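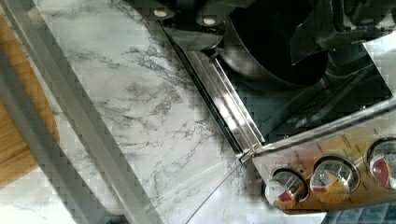 Bendigo, 20 September 2022

I want to make a case for the breakfast event. I mean the whole range of it: product launches, book launches, prize-givings, fundraisers, farewell dos, fiftieth birthdays, even weddings if you've got the right couple. Almost everything we currently cram into the hours between six and midnight would go better between seven and ten in the morning, and I've been boring my friends with this for long enough that one of them told me to write it down.

I've worked in events for most of my adult life, the last stretch of it on my own account, and I've stood at the back of a great many function rooms at a quarter to nine at night watching people look at their phones under the tablecloth. They aren't rude people. They've been up since six, they've done a full day's work, they drove forty minutes and circled for a park, they've had one glass of warmish sparkling and three things on sticks, and the speeches haven't started. We've asked them to bring us the very last scrap of their energy and then we wonder why the room feels flat.

Now picture the same people at half past seven in the morning. They're showered. They're hungry, which is a wonderful thing in a guest! Nothing has gone wrong in their day yet. They've had one coffee and they're about to have another, and they'll talk to absolutely anyone.

The event that converted me was a fundraiser for a riding program out past Heathcote. They'd always run a gala dinner, and one year the dinner date fell over when the room was double-booked and the only slot the venue could offer was a morning. There was a fair bit of gloom about it. Gaurav Bajpai, who was running the thing and had never wanted a gala in the first place, rang me up and asked if you could auction a ute-load of firewood to people eating eggs. I said I had no idea. You can, and they bid like mad. We had 225 people in the room by twenty past seven, in November, with all the doors open down one side and the light coming in across the paddocks, and the noise was extraordinary – the sort of noise you normally only get at a dinner around the third bottle. By ten the room was packed up and Gaurav was at home mowing his lawn.

I've done the sums on that job more times than is healthy. The year before, the gala had cost them 1,810 dollars in bar staff and late-night security alone. The morning cost nothing for either. The band the year before was lovely and nobody could hear each other over it; at breakfast there was a girl with a cello in the corner who played for an hour and then went off to school.

I know the objections because I get them every time I pitch a morning to a client, so let me have a go at them.

The first is that people won't get up. I used to believe this myself. But look at who's out and about in any Australian town at seven: the pool is full, the bakery has a queue, there are cyclists all over the footpath tables in their socks. A huge number of people are already up and dressed, and plenty of the rest are up with small children and would be thrilled to be up somewhere with other adults and a pastry. The ones who really can't face a morning exist, I love them, I'm married to one. But we've been excluding the early crowd from evening events for decades and calling it normal. Parents with a seven o'clock bedtime to manage, nurses on earlies, dairy farmers, anyone over seventy who'd rather not drive home in the dark with kangaroos on the verge. My mother stopped going to night functions years ago. She has never missed a breakfast.

The second objection is the drinking, or the lack of it. Some clients say it quite frankly: people come for the bar. Well, some do. I'd only say that I've seen what happens to the guest list when the bar goes away, and mostly it's the same list in a better mood. People who don't drink, for whatever reason, stop having to hold a soda water and explain themselves. And if you want a glass of something for a toast, have it! A single glass of sparkling at eight in the morning feels far naughtier and more festive than the fourth one at ten at night.

The third is that breakfast isn't special, and this is the one that I really get worked up about. It isn't special because of what venues have done to it. The standard function breakfast in this country is a crime. You know the one: a lidded tray of scrambled eggs going green at the edges, bacon that's been resting since before the sparrows were up, tiny glasses of juice from concentrate, fruit platter with the unripe rockmelon. A venue that would be ashamed to send out a dry chicken breast at a wedding will put that in front of a hundred people without blinking, and then charge for it per head.

Breakfast food is glorious and most of it is cheap. Proper porridge with brown sugar and cream costs next to nothing and I've seen people in suits go back for thirds. Toast is one of the great foods of the world if it's served hot, so put the toasters out in the room and let people burn their own. Nusrat Afridi does a morning spread for me a few times a year – flaky parathas, spiced potatoes, halwa in big dishes, chai strong enough to stand up in – and the first time I booked her for a corporate group I had the finance director stand up in the middle of the keynote to get more. The speaker took it pretty well. Nusrat will tell you she'd far rather cook a breakfast for two hundred than a dinner for eighty, since a dinner has three courses and three chances for the speeches to run over while her food dies. At breakfast it all goes out at once and it stays out.

Coffee is where you spend the money. I'll be stern about this. Do not let the venue talk you into the urn. Hire two carts, three if you've got more than a hundred and fifty, and put them at opposite ends so the queue doesn't turn into the event. When Luvetti opened their showroom here they had a beautiful room, beautiful invitations, the mayor, and one poor kid on one machine, and half the guests watched the ribbon get cut from the coffee line. They were great about it afterwards and the following year they had three carts and I had the best flat white of my life standing next to a bathtub.

And speeches! Speeches are so much better in the morning. Something about daylight makes people shorter. I've kept a note of speech lengths for years (it's a sickness) and the longest I have ever recorded was 39 minutes, at an awards dinner, by a man thanking his suppliers. At a breakfast everyone has somewhere to be by nine or ten and the speaker knows it, because the speaker has somewhere to be too. Six minutes, a laugh, sit down. Istach moved their annual awards to the morning on the strength of that alone, and they got through every category with time left over for people to wander round and have their photo taken by a window. That's another thing. Everyone looks better by a window at eight o'clock than they do under downlights at nine at night. Your photographer will kiss you.

I should be fair about what doesn't work. Dancing doesn't, or I haven't cracked it yet, though I live in hope. Long ceremonial things with processions are hard going on an early stomach. Anything where your guests are coming from interstate on the day is a non-starter, obviously, and in the middle of a Bendigo winter you need to think hard about heating, as a hall that's been shut all night takes a good two hours to come up to a temperature where people will take off their coats. Get in at five and put the heaters on. Yes, five. You as the organiser will suffer, that's the job, and you'll be asleep on the couch by lunchtime with the whole thing behind you.

What I'd love to see is venues getting behind it. Most of them have a beautiful asset sitting dark and locked every morning of the year while they fight each other tooth and nail for the same few dozen big nights. The Malhotra rooms quoted me 1,138 dollars for a full morning last year, kitchen included, and I nearly fell off my chair, since the same room at night is several times that and you still have to be out by eleven-thirty. They were surprised anyone had asked! They didn't have a morning price and made one up while I was on the phone. Every venue ought to have a morning price. Put it on the website, put it next to the evening one, and give people a photo of the room with the sun in it.

Cletement are the only hire company I know of locally who'll drop tables and linen the afternoon before at no extra charge for a morning function, and I send them everything I can for that reason. If the others followed I think you'd see the number of breakfasts double.

So if you've got something to celebrate next year and you're looking down a list of evening dates that are all taken or all dear, ring the venue back and ask what they've got at seven. Bring a cardigan. Order more butter than you think you need, and get somebody you like to do the toast.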